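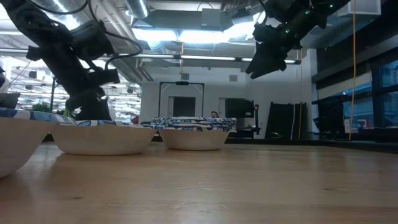
## Setting up food after a funeral service

These tips are for a family hosting the meal at home or in a church hall. Ask the funeral home for the end time of the graveside service and plan to have the food ready 2 hours after it starts.

- Set out the plates and bowls the night before and cover them with a clean sheet.
- Put soup at the end of the line. People carry it straight to a seat and spill less.
- Label any dish with nuts, milk or eggs.
- Write the owner's name on masking tape and stick it to the bottom of every borrowed pan.

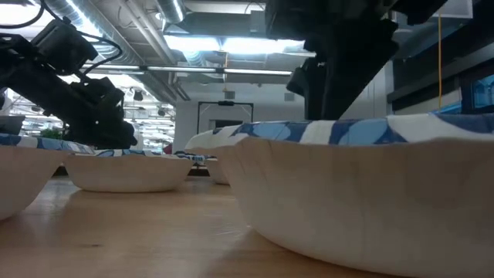 Slow cookers trip breakers. Run no more than 2 on one outlet circuit, and test them before the day. The kitchen at Lelley Hall has one good circuit by the sink and a weak one by the door.

Coffee goes faster than anything else. Start the decaf first and keep it in a pump pot.

### Cleaning up

Scrape dishes before stacking. Leftovers that have sat out over 2 hours should be thrown away, and that includes the ham. Pack the rest in shallow containers so it cools quickly.

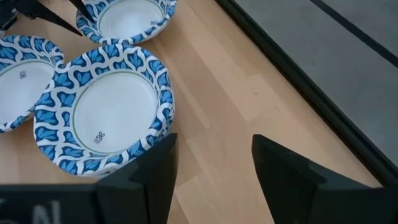 Send food home with anyone who has a long drive. Keep a list of who brought what next to the guest book, as the family will want it for thank-you notes.

Candle wax on a tablecloth: chill it, lift off what you can, then iron the spot between two paper towels.

Last updated 29 January 2024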